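Notes for the Lodville talk - doors, draughts and old houses

(start when the room is quiet, don't wait for the stragglers, 30 mins goes fast)

Opening. Ask who has a cold hall. Hands up. Then ask who has blamed the boiler. Same hands, probably.

I did blame the boiler. Two winters. Had it serviced, had it serviced again, turned the thing up, moaned about the bill. Then one evening in December I sat on the bottom stair to take my boots off and felt the air going straight past my ankles. Front door. Gap at the bottom you could post a biscuit through.

So tonight is mostly front doors. Some letterboxes. Windows are another talk and I get cross about windows.

Why old doors leak. Wood moves. Swells in the damp, shrinks when the heating's on, and a door that's been planed to stop it sticking in November is a door with a gap in it by March. People plane too much. SAY THIS SLOWLY. Wait for a dry spell, see where it really rubs, take off a shaving. Then seal the edge you've cut, bare edges drink up water and you're back where you started.

Hinges next. Half the sticking doors I've looked at in Lodville weren't swollen, they'd dropped. Top hinge loose, screws turning in soft wood. Fix is glue and matchsticks, or a bit of dowel if you're being proper, let it dry overnight, screw back in. Longer screws for the top hinge. Cheap. Do it before you buy anything.

How to find the draught. Damp back of the hand, windy day, go slowly round the edge. Or the strip of paper test - shut the door on it, pull. Slides out easy, you've got a gap there. Do all four sides, people forget the top. Write it down on a bit of card, you will not remember.

(sip of water, check the clock)
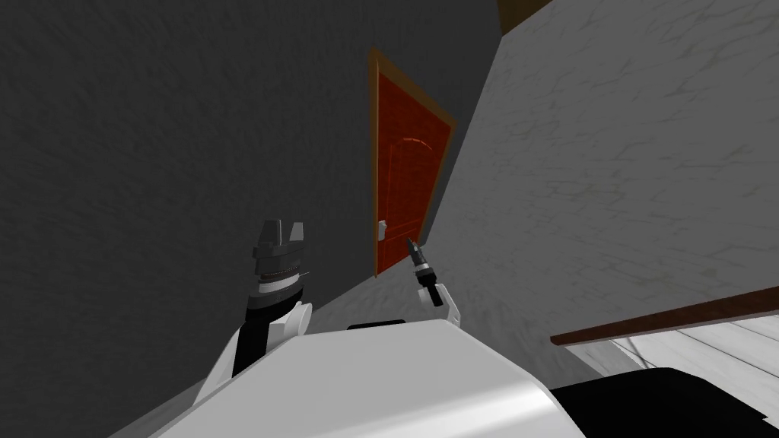 Seals. Three sorts worth talking about. Foam stuff on a roll: fine for one winter, goes flat, comes off in your hand. Rubber strip, the sort with a hollow middle: better, gets squashed and springs back, pick the thickness to suit the gap or the door won't shut and you'll be slamming it. Brush strip: bottom of the door, letterbox, anywhere something has to slide past.

I had a roll of the Dondik rubber at home and it's held up well for me. Not selling it. Other makes are the same idea. Clean the frame first with something that cuts grease, let it dry, THEN stick. Most of the seals I get shown that have fallen off were stuck to dust.

Bottom of the door. Measure the gap at both ends and in the middle, floors in old halls run off like you wouldn't believe. Mine was a good bit wider on the lock side. A bar that screws across the step is best if you can live with it, but mind anyone with a wheelchair or a pram, and mind yourself in the dark with shopping. Otherwise a brush on the inside face. Cut it with a hacksaw, pull the brush back out of the way first (I didnt, lost a clump).

Letterbox. Brush inside, flap outside, both. Check the post still goes through. Keyhole cover, little swinging one, does more than you'd think for the money.

Curtain behind the door. Old fashioned, works. Heavy, lined, long enough to just touch the floor. There's a rail that lifts as the door opens so you don't drag it through the mud. Keep it easy to open, it's your way out in a fire. Say that twice.

Money. My whole front door came to 62 pounds, and 44 of that was the curtain rail. Over 200 for the two boiler visits I didn't need. Pause, let them laugh.

What not to block. IMPORTANT, don't skip even if running late. Air bricks stay open. Vents in a room with a fire or a gas heater stay open. Trickle vents in the kitchen and bathroom stay open. Seal a house up tight and stop the air and you get black spots behind the wardrobe. If you've got an open fire or a stove get someone qualified to look before you go round with the tape.

Boyer Street terraces - somebody always asks. The ones with the glass panel above the door. Usually the putty, gone hard and cracked. Rake it out gently, new putty, leave it to skin over before painting. If the glass itself is loose, leave it and ring a glazier.

Painting. Only if time. Take the door paint right round the edges, top and bottom too, the bottom edge is where the rot gets in. Means taking it off its hinges. Two people, a dry morning, be done by tea.

Questions. Likely ones: listed houses (ask the council first), renters (ask the landlord, in writing, brush strips come off again without much harm), cat flaps (sorry, no good answer, magnetic ones are a bit beter).

Handout is on the table by the tea urn. Sample strips go round the room and PLEASE come back to me, lost the thick one last time. Chairs back against the wall after.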